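Notebook, model bench
18/10/2019
Miltholm, waterline model, hull and wartime paint

Hull length checked again after the bow block was refitted: 445 mm over the rubbing strake, same as the drawing when the drawing is scaled from the frame stations. Scaled from the printed bar it comes out short. The bar was redrawn when the sheet was copied and should be ignored from now on. I have crossed it out on the bench copy. Erick, please do the same on yours.

Sheer. Port side is fair from the stem to the break of the forecastle, then there is a flat just aft of the break that shows when a batten is sprung along it. Starboard has the same flat but shorter. Filled both with thinned putty, left to harden, blocked back with the long sanding stick. Port took a second fill. Do not use the short stick on this, it follows the hollow.

Bulwark plating at the forecastle is styrene strip over the wood, stuck with thin CA. Two seams lifted when the hull was warm from the lamp. Reglued with the thick grade and clamped. No movement after that. Lamp moved farther back.

Freeing ports: the builder's plan from Grīnberga has them rectangular with square corners. The dockside photograph has rounded lower corners on the port side, and nothing can be told about the starboard side as the ship is lying against the quay. Went with rounded corners both sides. Cut undersize and opened with a round needle file. One on the starboard side is slightly high and will have to be cut out and replaced.

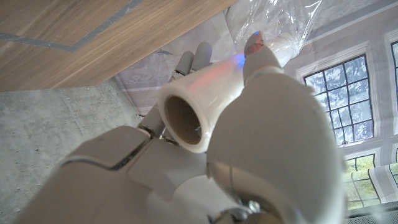

Paint. The question is still what she wore between leaving the Zisthorpe yard and the November refit. Evidence as it stands:

(a) The yard's docking sheet says "hull gray, upperworks light gray, boot topping black." No shade names, no paint numbers.

(b) The beam photograph, port side, undated. Hull reads as a single tone from the stem to the poop. Upperworks read lighter, with a hard edge along the top of the bulwark. The funnel is darker than the upperworks and close to the hull, but it is partly in the shadow of the bridge wing so the comparison is weak.

(c) The quarter photograph, also undated, in which there is a darker panel on the hull below the bridge. It has a straight forward edge and a ragged after edge. Either the start of a two-tone pattern or fresh paint over a repair. The plating inside the panel has the same butt positions as the drawing, so if it is a repair the plates themselves were not moved.

(d) The scraping from the wheelhouse door, which is the only physical sample. Mounted in resin, polished down, looked at under the microscope again this morning. From the wood outward: pink primer, cream, cream, dark gray, light gray, cream, white. The dark gray is thin and has a clean boundary with the light gray, without a dirt line. That suggests the dark coat was not exposed for long, or that the surface was washed down well before the next coat. The two creams do have a dirt line between them.

I read (d) as one wartime scheme with the dark gray as an undercoat. On that reading the door was never dark in service and the upperworks were light gray throughout, which agrees with (a) and (b). It leaves (c) unexplained.

Test cards sprayed for the light gray. Mixed by drops from the white and black enamels with a little blue. Card 8 is the closest to the section under the daylight tube, slightly cool. Cards with more blue than this look right wet and wrong dry. Under the ordinary room lights card 8 and the one before it cannot be told apart, so all matching is to be done under the tube from here on. Recipe is on the back of the card. I have not allowed anything for scale effect, and will look at the card at a distance beside the hull before deciding if it needs lightening.

The hull gray has no physical sample. Started from the dark layer in the section, on the assumption that the yard had one drum of dark gray and used it for everything. That is an assumption and should be marked as such on the label when the model goes out.

Airbrush notes. First coat on the test hull went on dusty along the turn of the stern. Needle was too far back and the paint too thick. Thinned further, pressure reduced, distance closed up, and the second pass was clean. Flash-off needed between passes is some 15 minutes at today's room temperature, longer under the counter where the air does not move. Tape pulled at a low angle straight after the last pass gave a better edge than tape left overnight. There was slight bleed at the strake on the starboard side, where the tape was bridging. Burnish it into the corner with the end of a toothpick before spraying.

Boats. Both lifeboats cast from the Ziltach molds. The port one has an air bubble in the keel near the sternpost, fillable. The gunwale thickness is over scale on both. Thinned from the inside with a scraper until light showed through. Canvas covers to be made from tissue and diluted white glue. The thwarts will not be seen once the covers are on, so I am leaving them out.

Davits bent from brass wire around a drill shank. The plan gives a radius which does not match the photograph, where the heads turn over more sharply. Followed the photograph.
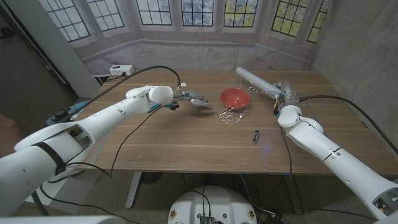 Raimonds Vasiliauskas: I do not accept the undercoat reading for the door. An undercoat from that yard would normally have been let down with flatting and would look chalky in section. The layer you have is glossy at the boundary and the pigment is evenly spread. I think it is a finish coat that was on the ship for a short time, and that the panel in the quarter photograph is the same paint, either going on or being covered. If so, the upperworks were dark first and light afterward, and your beam photograph belongs to the later state. Can the section be polished again and looked at under crossed polars before any of the light gray goes on the model?

Reply to the above. It can. There is enough depth in the resin for another polish, though not for many. I agree about the gloss, and had put it down to the polishing compound. Will clean with white spirit first and compare with the cream layers, which should show the same shine if the compound is to blame.

Until then the upperworks stay in primer. The hull can go ahead, as both readings give the same dark gray below the strake. Bridge front to be left loose so that it can be sprayed separately whichever way this comes out.

Outstanding:
Replace the high freeing port, starboard.
Repolish the door section, clean, photograph at the same magnification as before.
Erick Tanui to check the funnel diameter against the docking sheet. The plan and the casting differ.
Order more of the fine brass wire. What is left will do the davits but not the rails.
Ask Zisthorpe if the docking sheet has a reverse side. Our copy has show-through along the lower margin, and it looks like handwriting.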